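Bredach parts bench back in service after upkeep work at Sulthorpe

The parts-handling bench at the Prakholm workshop in Sulthorpe is running again after 2 days of maintenance on its hand-held grippers, the company said Monday.

The work covered the finger pads, cables and tabletop of the station, where operators hold a gripper in each hand and move small items into and out of a drawer cabinet. Recordings of those movements are used to train Kwofie, the robot arm cell that Prakholm is preparing for stockroom jobs. The bench itself goes by the name Bredach.

Batteries, clips and other small parts have been handled at the bench since spring. The fingers take most of the wear. They are wrapped in matte black tape, and over a few weeks of use the tape starts to lift at the lower edges, tear and hang loose. 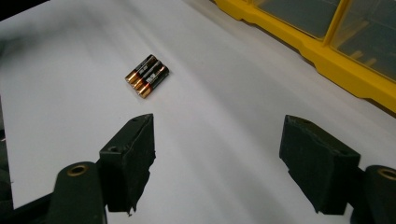

A loose flap is a small fault, but the workshop treats it as one that has to be fixed before the next shift. A flap can catch on a drawer lip or stick to a light part and drag it. The fingers on the Kwofie arm are wrapped the same way, and the two sets are supposed to grip alike. If the hand-held set slips on an item and the arm doesn't, the recordings are of less use.

Under the upkeep sheet now posted at the bench, the tape is checked at the start of every shift and replaced on all fingers at once. Replacing a single finger is no longer allowed. Technicians had been patching the worst finger and leaving the others, and the old and new tape did not hold smooth items equally well. Cylindrical cells were the worst, the company said. They would roll toward the older pad as the fingers closed.

Retaping takes 16 minutes for a pair of grippers. The old tape is peeled off, the pad is wiped down with alcohol and left to dry, and the new strip is laid on from the inner face outward so that the cut end finishes on the back. The small holes in the side of the finger are kept clear. On the last round of maintenance, two of them had been covered by accident and a technician had to cut the tape back with a knife.

After that, the gripper is opened and closed by hand to see that the pads meet squarely. A strip of paper is held between them and pulled. If it slides out on one side, the wrap is too thin there and the job is done over.

The cables took longer. Each gripper has its own, and it has to reach across the work surface without pulling on the operator's wrist. Before the shutdown the slack was being left wherever it fell, and one connector had worked partly out of its socket. The symptoms were hard to pin down. The gripper position would drop out of a recording for a moment and then return, and the first guess was a software problem. A technician found the cause by moving the cable while watching the live reading.

Both cables have been replaced with longer ones. Operators are now asked to let the cable arc over the back of the hand and to keep it off the drawers. The connector is pressed home and checked before the first recording of the day, and again after a meal break.
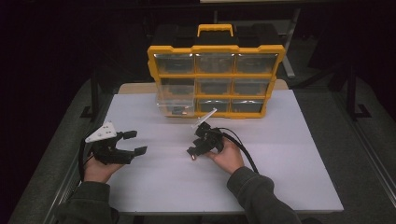

Sulthorpe Courier | Business
By Courier staff
Filed Monday, 3:40 p.m.

The work surface was the last item on the list. The bench is covered with a pale, matte sheet that gives the cameras a plain background. Glossy covers were tried first and dropped because they threw the overhead light straight back into the lens. The sheet now in use marks easily, and technicians go over it with a damp cloth at the end of the shift. It is swapped out when it won't lie down any more or the stains won't come off.

The clear drawers in the cabinet are harder to deal with. They pick up fingerprints and fine scratches, and reflections on the fronts can hide what is inside. The workshop washes them in warm water with a little dish soap. Glass cleaner was banned from the bench earlier this year after it clouded a set of drawers. Those were thrown out.

Drawers also have to run freely. A gripper has far less feel than a hand, and a drawer that sticks will often come out crooked or bring the whole cabinet forward with it. Runners are brushed out when a drawer starts to drag. No oil is used, which would end up on the tape.

Prakholm put 13 recordings through the bench after the work was finished and compared them with a set made before the shutdown. The company said the gripper position held steady in all of them. It did not give results for the robot cell, where training on the new recordings has not started.

The Kwofie cell will get its own service stop in November. That job is larger and includes the arm mounts, the floor stands and the cabling that runs back to the computers. The finger pads will be done on the same day as the ones on the bench so that both sets start with tape off the same roll.

Until then the cell will run on a shorter day. Its pads are being checked in the morning and early in the afternoon, and the arm is parked with its fingers open overnight. Leaving them closed had pressed a crease into the tape that showed up as a weak grip on thin items.

The bench will be used mostly for drawer work over the coming weeks. Operators will practice opening a drawer partway, setting an item in it and closing it again, along with sorting loose parts on the tabletop. The lower drawers need the most time, the company said, as there is little room under the gripper before it touches the table. A low approach also puts the most rubbing on the bottom edge of the pads, where the tape gives out first.

A harder-wearing pad is being looked at. Molded rubber was tested over the summer and lasted well, but it was thicker than the tape and the fingers no longer fit into the smaller drawers. A thinner version is on order. The workshop plans to fit it to one pair of grippers and keep tape on the other for comparison.

The upkeep sheet and a log of tape changes are kept on a clipboard at the end of the bench. Operators sign for the morning check. A gripper that has not been signed for stays on the shelf until it has been looked over.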